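Luminița Avram keeps her storage notes in a school exercise book, and she brought it to our talk. She looks after the packing side of a small parts-lending library in Durnville, where members borrow fittings and small tools by the bin. The library has 203 members and a stock list of 3000 items, most of them small enough to lose in a coat pocket.

I asked her first about the floor, which visitors tend to mention.

"It's gray with white veins, and it shines," she said. "I didn't pick it. I would have picked something dull. On a shiny floor with a pattern like that, a small washer can sit right in front of you and you'll miss it."

She sweeps before each packing session and again after it. Grit is the main complaint. It shows up most near the walls, and she has stopped expecting to get all of it in one pass.
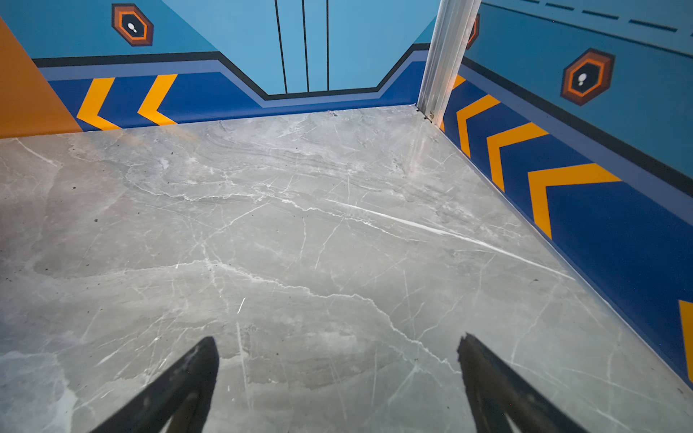 *The blue end, with chevrons along the base of the wall.*

The colors help with directions, she said. When she asks someone to set a thing down "on the blue side" or "on the orange side," it gets put in the right place the first time. Before that she used left and right, and people coming from the other direction mixed them up.

"Delia Bogdan once moved a full order to the wrong side and then moved it back," she said. "That was in February. We've said blue and orange ever since."

## One bin at a time

Her main rule is that a single bin goes in the middle and stays there until the order is complete. She used to line up several and fill them together. It was quicker, and the mistakes took longer to fix than the time she saved.

"You start with it empty and you look inside," she said. "Even if you know it's empty. I have found a hinge from the last order under a sheet of paper."

She likes an open-topped bin with a lower front lip, which lets her see what has gone in and reach the bottom layer without tipping it. Heavy things go flat on the bottom. Anything in a bag goes on top, with the label facing up. She tried lids for a while and gave them up – they were always somewhere else when she wanted one.

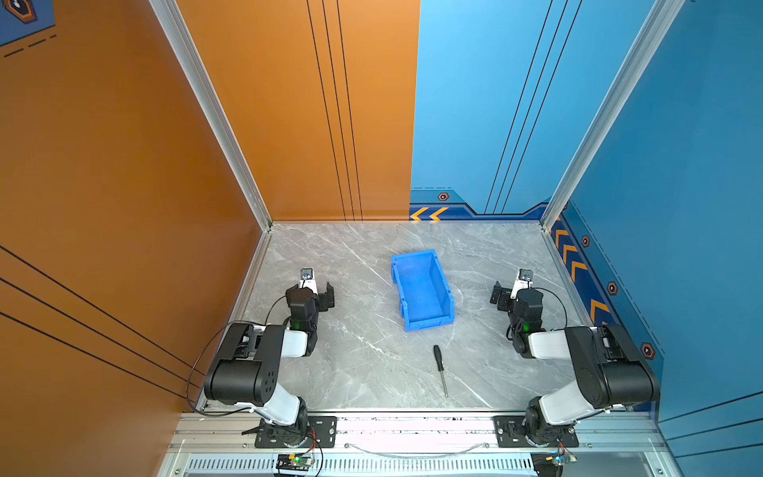 ## Color and labels

The bright blue bins are for orders going out. Her colleague Darius Nistor wanted a second color for returns, and they argued over it for a while. She now agrees with him, though she thinks a large label would have done the same job for less money.

Labels are written by hand. They bought a roll of 1000 and the glue was poor, so each one gets a strip of tape as well. The order number goes on the front and the date on the side.

How long does an order take? "Sixty minutes if it's a big one and the list is clear," she said. "If the list says 'assorted screws,' I call the person. I don't guess anymore."

After the bin has gone she checks the floor again, starting at the orange wall and working across. She crouches down to do it. Glare is worst close to the wall, she said, and she has to move her head from side to side to tell a speck of dirt from a small screw. 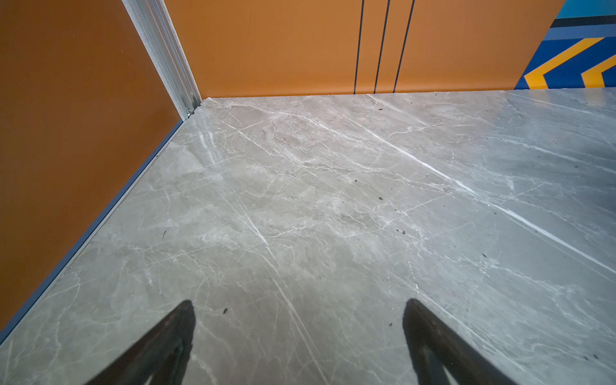
## What she would change

She would like a plain mat for the middle of the floor, in one color, that could be picked up and shaken out. Margareta Vlad, who runs the Nunville branch, uses one and has offered to send the measurements. Luminița would also like better lists.

"People write what they call a thing at home," she said. "I had one that only said 'the bent piece.' We have a lot of bent pieces."

She had an order to finish for a member in Tredska, so we stopped there. She closed the exercise book and put it back in her bag.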